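The Hotine Reels

Chaimae Metwally had been sent thirty-three cans of film and a letter, and she believed the cans.

The letter came from Armelle Charpentier, who signed herself Founding Curator of the Lemaire Collection. It said the footage had been shot over two decades by an ordinary shopkeeper named Hotine, that it was a priceless window onto the vanished daily life of Skevora, and that the opening was set for 8th December. It used the word "intimate" five times. Chaimae underlined each one in pencil and put the letter in the drawer with the takeout menus.

"You haven't even watched them," said Raphaël Brunet. He was leaning in the door of the inspection room with his coat on, which was how he ran the museum.

"I've smelled them. Some of it's going to vinegar. That part's real."

"So write me 500 words for the wall. Family, memory, the usual. People cry at this stuff."

"People cry at dog food commercials."

He laughed, but he didn't leave, and she understood that the wall text had been promised to somebody already, probably somebody with a checkbook.

She watched the reels in order. It took her most of two weeks, because the splices were brittle and she had to stop and repair them with her nose almost on the bench. A woman hung sheets. A boy fell off a bike and looked at whoever held the camera before he decided to howl. There was a wedding with bad light and a brass band, and a long shot of a river doing nothing. The woman with the sheets got a little heavier and cut her hair. The boy turned up in a tie.

It was all very nice. Chaimae had been looking at other people's families for a living since graduate school and she had never seen one that didn't have a single ugly chair in it.

By reel 12 she had started writing down what was missing. No thumbs over the lens. No one waving the camera away. No reel that ran out in the middle of a birthday cake. The man Hotine, who was supposed to have run a hardware store six days a week, seemed to have been standing in exactly the right spot whenever the sun came through a window.

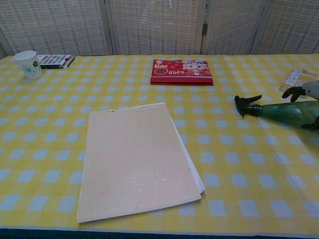 She called Jarmo Huttunen, who had run a lab before there stopped being labs, and read him the edge codes over the phone.

"Well, the stock's old," he said. "It's the right age. What's bothering you?"

"Nobody's annoyed."

"Excuse me?"

"In the pictures. Twenty years, and nobody's annoyed with him for filming."

Jarmo thought about it. She could hear a kettle on his end. "My father filmed us," he said. "I've got one where my sister throws a shoe at him. Good arm, too. You can buy old stock, you know. Sealed, out of somebody's freezer. It costs money but you can do it."

"Who'd spend the money?"

"Who's selling the collection?"

She took this to Raphaël, who had taken his coat off for once and looked smaller. He said that old stock wasn't proof of anything except old stock. He said a happy family was not a crime. He said, with some heat, that he had grown up in one himself and that there was such a thing as a man with a good eye. She had to admit that this was all true. She had no proof. What she had was a feeling about chairs.

"Write it so you can stand behind it," he said finally. "Can you do that much?"

She tried. She got as far as "These films" and went to lunch.

Josiane Fleury arrived in January, a month after the opening, on the bus from Skunov. The show had gone up with no wall text at all, only dates and the name Hotine. Raphaël had called this a bold choice in front of the donors. Chaimae was on the bench in the gallery, eating almonds against the rules, when a woman of seventy or so in a green raincoat sat down beside her and watched the sheets go up on the line.

"That's me," the woman said.

Chaimae put the almonds away. "You're Mrs. Hotine?"

"God, no. There wasn't any Mrs. Hotine. He paid me by the day. He paid all of us." She nodded at the boy on the bike. "That one was the baker's kid. He got extra for falling."

"So he did own the store."

"Sure he owned the store. Hinges and paint. He closed it Sundays and we'd make the picture." She said it the way people say they used to bowl. "Twenty years, nearly. He wrote it all out beforehand in a ledger, what everybody should do. If I scowled, he'd shoot it over."

"Why?"

Josiane gave her a look that Chaimae would go over later on the train, trying to find the pity in it, and then the joke, and not being sure of either one.

"I asked him once. He said the light was going and would I please pick up the basket."

On the wall the boy fell, looked, and howled. Chaimae found that she wanted very much to believe this woman, and for that reason she got out her pencil and asked to see some identification.

"You're a hard case," said Josiane Fleury, opening her purse.

"What was the baker's name?"

"Which one? There were two. The first one drank."

Chaimae wrote that down.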